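Notebook, teleoperation in simulation — cup to dish rack
17/10/2022
Written by Bello Briggs, with corrections by Noeline

Start of session

Continued with the rack task in Skiltero. The new glove mapping from Noeline is loaded (profile "Flurer"). The old one is kept in the same folder, please do not delete it yet, I still want to compare the thumb.

Target for this block is 50 accepted demonstrations. One demonstration means: take the cup, carry it to the rack, put it on the upper tier, open the hand, move away. If the cup falls over after release I reject the run, even when the movement before it was nice.

Calibration took longer than last time. With my hand flat, the thumb of the model stayed a little bent. I repeated the open and closed poses twice and after this it was acceptable. Noeline Trevaskis has smaller hands than me and must make her own calibration file, not use mine.

First runs

The grasp is now the easy part. I come from the side with the thumb on the left of the cup and close slowly. The difficult part is the carry, when I must judge how far the cup is from the rack. On the flat screen I have no good feeling for depth, so I look at the shadow of the cup on the table and use it as a guide. I stop for a moment with the cup up and to the right of the rack, and only then I go in. 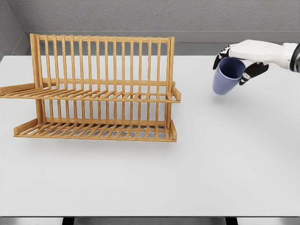
Problems

1. The small upright piece at the right end of the upper tier. When I go in too low, the bottom of the cup touches it and the cup turns in the fingers. Going higher first helps — but then the drop at the end is bigger.

2. Run 37 was recorded without finger data. The arm moves, the hand stays open. I marked it as bad. I do not know the reason.

3. My wrist gets tired and the later demonstrations are slower. We should change operator more often.

To do

Ask Noeline if the start position of the cup can be varied a little more. Now it is almost the same each time and I think the policy will only learn my habit.

Check the log for the missing finger data.

Export the accepted runs to the Grimshaw disk before the next session.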